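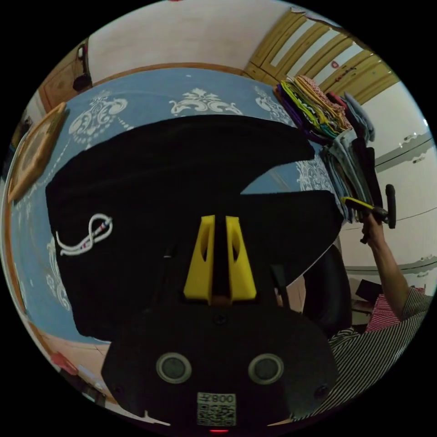 September
By the Visits Desk

Getting into the open day at the Chornovol Center for Border Mediation takes longer than you'd think. I got to Roltville on the early train, walked up the hill from the station with a coffee in one hand and my passport in the other, and joined a line that already went past the bakery. Everybody had brought the right papers except the man in front of me, who had a library card and a lot of confidence. They let him in eventually!

If you haven't heard of the place, it's where the two sides of the Weloseck river dispute have been meeting, on and off, since the old crossing agreement ran out. The building used to be a customs house and it still feels like one, with long counters and heavy doors and a smell of floor polish that took me straight back to elementary school. Once a year they open it to the public, and I've been meaning to go for ages.

We went around in groups. Mine got a guide from the translation office, which was a piece of luck, as she had sat through a lot of the talks and was funny about them without giving anything away. (I asked. She laughed and showed us the coat room.)

The first stop was the main negotiating room, and I have to say it's smaller than it looks on the evening news. The table is oval. Apparently they argued over that for 3 weeks, because one delegation wanted a square one so that nobody would be sitting at a curve, and the other wanted two separate tables with a gap. You could sit down in the delegates' chairs, and of course we all did. They're terribly uncomfortable. A woman in our group said that was probably the quickest way to get a treaty signed, and the guide said she'd pass it on.

Next door are the interpreters' booths, and this was my favorite part by a mile. You put on a headset and they play you a short speech about fishing permits, and you try to repeat it in English as it goes along. I lasted two sentences. Then I got stuck on a word for a kind of net and just stood there with my mouth open while the speech carried on without me. The interpreters swap over every half hour, and after my turn I'd have asked for every half minute.

Upstairs there's an exhibition on the river itself, and it was a bit thin, to tell the truth. Lots of maps, most of them hung too high. But there's a good section on the Ivport ferry, which used to carry 1,000 people a day across the line to work and school, and now runs only with special permits. They have old tickets and a timetable, and a recording of passengers talking about it. One older lady describes doing her grocery shopping on one bank and her banking on the other and never once thinking of it as going abroad. I listened to that one twice.

Lunch was in the staff cafeteria. Get the soup, skip the sandwiches.

In the afternoon there was a question session in the old inspection hall, and it got livelier than I think the organizers wanted. Someone asked flat out whether the talks were dead. The press officer on the platform said that both delegations were still in contact and that the next round would cover the ferry and water testing before anybody touched the border markers. A few people near me groaned. Somebody else wanted to know why there are only 2 seats for observers from the river towns, and he didn't have much of an answer to that, except that it had been none until last year. Fair enough, I suppose, but it didn't go down well with the Ivport crowd, who had come over by bus and had plenty to say.

I stayed until they started stacking the chairs. On the way out you can write a card to the delegates and drop it in a box, and they promise the cards get read. Mine was about the height of the maps.

A few practical things if you're thinking of going next year. Admission is free but bags get searched, so travel light. The elevator was out when I was there and the stairs to the exhibition are steep. Parking in Roltville is hopeless, take the train. And get your name down for the interpreters' booths as soon as you're through the door, as the slots had all gone by noon.

3 comments | 2 shares

Contact us | Copyright Roltville Visits, all rights reserved | Back to top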